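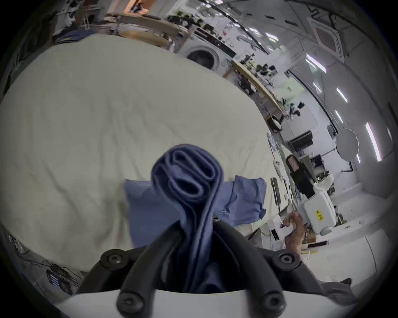 Page last changed: April, 6:40 pm

The Folding Room

My aunt told me to wear closed shoes, and so I wore them, although it was warm and everybody else at the open day had come in sandals.

The laboratory was at 60 Dinwood Road, behind the tyre shop. I had imagined something like a hospital. But when Dilani Mondal opened the door I saw a washing machine, and then shelves with tools and black boxes on them, and my first thought was that we had come into the laundry by mistake.

"No, this is it," she said. "Mind the cables, please."

There were cables everywhere on the grey floor. My aunt stepped over them like a person crossing a creek. She had worked 6 years in the laundry of the Hotel Říha and she was not impressed by floors.

A big cream sheet was lying over the table, very wrinkled. My aunt looked at the wrinkles and then she looked at me. I knew what she would say in the car.

Dilani explained the programme to us. The company was called Cleltia, and the robot, which would one day fold the clothes by itself, was called Rultar. The robot was not ready to be shown. What we could see was how it is taught. A person takes a gripper in the hand, with two curved fingers and a small camera, and does the work with it, and everything is recorded. Later the robot learns from the recordings. They had 369 good ones for folding and 661 which were not good enough.

"What is wrong with those?" asked my aunt.

"Mostly somebody hesitates," said Dilani. "If the teacher hesitates, the robot learns to hesitate also."

She took the gripper and showed us. The black fingers closed on a dark blue cloth and pulled it up, and the cloth stood between them in a tall loop, its layers curling at the top. A lighter blue piece was waiting behind it on the sheet. A man with a moustache said "Beautiful", too loudly. His daughter wanted to know if the robot could also do socks. Dilani said that socks were planned.

Then she asked who would like to try.

I must tell you something about my aunt's hands. When I was a child I used to sit under the ironing table at the hotel, in the heat, and from there I could see only her hands and the edges of the sheets coming down. She never looked at what she was doing. She talked to the other women over her shoulder and the sheets became squares. After she retired, the fingers of her right hand did not close properly any more. She learned to hold a cup with the left and she did not speak about it.

So I was surprised when she gave me her purse.

She took the gripper in both hands. For a while nothing happened, and I was afraid that she was hesitating and that it would be number 662. Then the fingers closed. She lifted a corner of the blue cloth, let it hang until it was straight, and laid it down over itself. She turned it. She pinched the next corner.

"My niece still does not fold properly," she told Dilani over her shoulder. "I showed her many times."

"Perhaps she needs more recordings," said Dilani.

The girl laughed, and the man with the moustache too. My aunt did not stop. She pressed the last fold flat with the back of the gripper – nobody had shown her that – and reached for the lighter one.

"Is it keeping this?" she asked.

Dilani looked at her screen. "Yes. It is keeping all of it."

"Good," said my aunt. "Then somebody should take off this sheet and iron it."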